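Kodik Pair – hand-held grippers, set of two

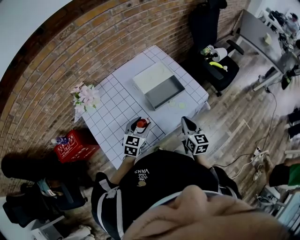 The Kodik Pair in use at our grid-cloth table, left gripper closed on a small red object, right one open.

Price: £345 the pair
In the box: two hand-held grippers, two marker cubes (fitted), one pair of spare fingertips, hex key, printed quick start
Stock: we usually keep a few sets on the shelf, drop me a line if the button says sold out

What they are

I've been selling bits and pieces for small robot labs for a while now, and this is the one I get asked about most, so I've written a longer page than usual. The Kodik Pair is two grippers you hold in your hands, one left, one right. You squeeze, the fingers close, and you do the job yourself at the table while your own camera follows the marker cubes. Later on you match the movement up with whatever arm you've got. No arm needed on the day – lovely if yours is in bits, or if you're sharing it with three other people!

The bodies are white, the fingertips are dark and come to a point, and each gripper carries a cube on its base with black and white square codes on it. The cube is screwed on and I'd ask you to leave it that way. If you take it off and put it back a hair crooked you'll be calibrating all over again (ask me how I know).

How I tried them

I had the Kodik set, the Edon set and the So Mini on loan at the same time in January and ran them all on the same table with the same jobs. The jobs were dull on purpose: pick up a small thing, carry it to a shallow tray, put it down, go back for the next one. Small flat discs, small lids, that sort of size. I did 50 runs with each set. Myung-ja Cha did the same number with each, and she has much smaller hands than me, which turned out very useful.

Kodik Pair
Best of the lot for small things. The pointed tips get under the edge of a thin disc without you having to chase it across the cloth. The squeeze is light and even all the way, and I could go a whole session without my thumbs complaining. The cubes are a bit bulky and I knocked them together more often than I'd like when both hands were working close over the tray. You do get used to it.

Edon Two-Hand
A stiffer spring and a wider, flatter finger. Great on boxes and bottles, pretty hopeless on anything flat. Myung-ja gave up on the discs after a few goes and slid them to the table edge instead, so if your work is all chunky objects have a look at the Edon page, but for fiddly stuff I'd pass. The handles are also long, and if you're not tall you end up with your elbows stuck out like a goose.

So Mini
Very light, very cheap, quite charming. The trigger has some play in it and the fingers don't always meet in the same spot, which shows up in your data as a little wobble at the end of every grasp. Fine for a class or for finding out whether you like working this way. I still stock it and I don't mind recommending it for that.

Things worth knowing before you buy

Table height matters more than I expected. These are used leaning over from one side, and a low table will have you folded in half by lunchtime. I put mine up on blocks in the end and wish I'd done it on the first morning.

Rest the fingertips on the near edge of the table between runs. It gives you a steady starting place and it saves your wrists. Don't drop them on the tips though, please. The tips are the one part that wears, and replacements are a separate order once you've used the spares.

A plain white cloth is hard to judge distance on, and I much prefer one with a printed grid. You can put things back where they were without measuring. Pull it flat before you start, creases near the tray are a pain.

Long sleeves catch on the cubes. Short sleeves are better, or roll them up.

The cubes need to face your camera most of the time. If your forearm keeps getting in the way, turn your whole body a little instead of twisting the wrist. It feels daft for ten minutes and then it feels normal.

Camera and software

No camera comes with the set. I used the Trasura head camera, a wide one, and the markers read well right across the table. Out at the edges the straight lines bend quite a lot, as you'd expect with a lens like that, so do the lens calibration properly and don't skip it because you're keen to get going. Marker sizes are printed in the quick start. If you've lost yours, email me and I'll send the sheet over.

Details

Fingers: 2 per gripper
Power: none, the squeeze is all you
Spare tips: pack of 4, sold separately
Left and right: marked inside the handle, the cube codes differ so please don't swap them
Guarantee: 3 years on the bodies, tips not covered

Delivery and returns

Orders in before 3 pm go out the same day. If they don't suit your hands, send them back clean with the cubes still on and I'll refund you, less the postage. Smaller hands are fine by the way – Myung-ja got on with the Kodik better than I did, and she's now hanging on to my demo set, so if you'd like to try a pair before buying you'll have to ask her nicely.

Related: Edon Two-Hand, So Mini, Trasura head camera, Kodik spare tips, printed grid cloth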